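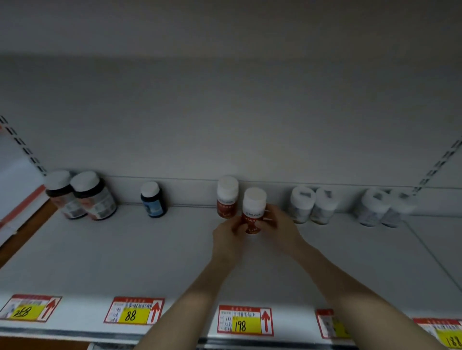

About us

Prevham Pharmacy has been on the corner of the market square for longer than the square has had parking charges, and we hear about both daily. We are an independent chemist with one shop, one consulting room and a bell over the door that can be heard in the bakery.

How we started

The business was opened by a Mr Saxena, who came to look at a different shop in a different town and got off the bus early. He bought the lease from a hatter. The hat hooks are still up in the dispensary and are very good for coats. He ran the place for 40 years, took almost no holidays and wrote every label in a hand so beautiful that several customers kept the bottles.

When he retired he sold up to his assistant, Devendra Sisodia, on the condition that the name over the door stayed plain and the weighing scales stayed put. The scales still work, if you don't mind bad news in stones and ounces. Devendra is our superintendent pharmacist now. He has met most of the town's coughs personally.

What we do

Prescriptions, mostly. We order repeats from both surgeries and send out deliveries to the villages on weekday afternoons, as far as the ford and, when the ford allows, slightly beyond it. There is no charge for delivery and no minimum order, a policy our accountant describes as "brave".

We also give flu jabs from October, check blood pressure, fit travel socks and look at rashes. Please ask for the consulting room if you would like us to look at a rash. We mention it because of the number of sleeves and trouser legs that have been rolled up beside the greetings cards.

Vitamins and supplements have a section of their own, and we are asked about them more than anything else in the shop. Our usual answer disappoints people. If you eat reasonably well and see some daylight, you may need very little of it. If you are pregnant, over a certain age, vegan, or on tablets that don't get along with other tablets, have a word with us before you buy. Bring whatever you are already taking. A carrier bag is fine. We have seen bigger.

What we don't do

We don't sell anything that promises to melt, flush or reset you. We did once stock a foot bath that claimed to do all three, and we are sorry.

We don't sell sandwiches either. People do ask.

The staff

There are usually four of us in, fewer if somebody's child has been sent home with something we will all have shortly. Everyone behind the counter is trained to give advice, and everyone will fetch Devendra if the question is beyond them. Devendra will look it up if it is beyond him. He considers this the most important part of his qualification and it is certainly the part that takes longest.

We take a student from the college each summer. They arrive wanting to cure disease and leave knowing where the corn plasters are. Two have come back to work for us, so it can't be all that bad.

Finding us

We are at 93 Market Square, between the bakery and what used to be the bank. The step at the front is steep. There is a ramp at the side door in Trudosholm Lane, with a buzzer, and we do answer it, though possibly with a mouthful of bun.

Open weekdays nine to six, Saturdays nine to one. We no longer close for lunch. If the shop is shut and it can't wait, the late chemist is at Plurport, opposite the station, and they are perfectly nice people.

Page last updated 8 February 2023, when we took down the Christmas hours.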